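2021-07-15
Posted by the author of Cosutero

Can a robot tidy up yet?

I get asked this a lot, mostly by people with small kids. My sister's living room had blocks all over the floor when I visited in May, and she wanted to know when she could buy something that would pick them up. I said not soon. I've been reading up since then and I'd still say not soon, but the reasons are more interesting than I thought.

Picking up a block sounds like the easiest chore there is. It has flat sides, it doesn't bend and it doesn't spill. A towel is much worse, and a plate with food on it is worse again. So a lot of the work on robot hands starts with blocks, and much of it is done in simulation, where a dropped block costs nothing and you can run the same grab all night. 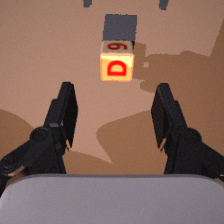

A lettered cube and an open two-finger gripper, in simulation.

Closing two fingers on a cube is one thing. Turning it so a certain letter faces up is another job, and it's closer to what chores are like. You don't only want the mug lifted, you want it in the cupboard the right way up. A cube has 6 faces and the machine may only see 2 of them well, with the light strong on one and weak on the other. Shadows don't help either. A person sorts that out without thinking.

Then there's the move from the computer to a real room. Real blocks are chipped and sticky. Carpet gives under them. The lamp gets moved. A program that does fine in its own world can do badly in my sister's.

Shop floors are further along. I used to work at Wivenis, packing parts, and the machine on our line moved over 345 boxes a shift. It was good at it – but the boxes came down the same belt, the same way round, every time. Put one on its side and somebody had to walk over and fix it.

So for now the blocks get picked up by hand. I'll write about laundry next, which I expect to be a shorter post.

2 comments
Share this post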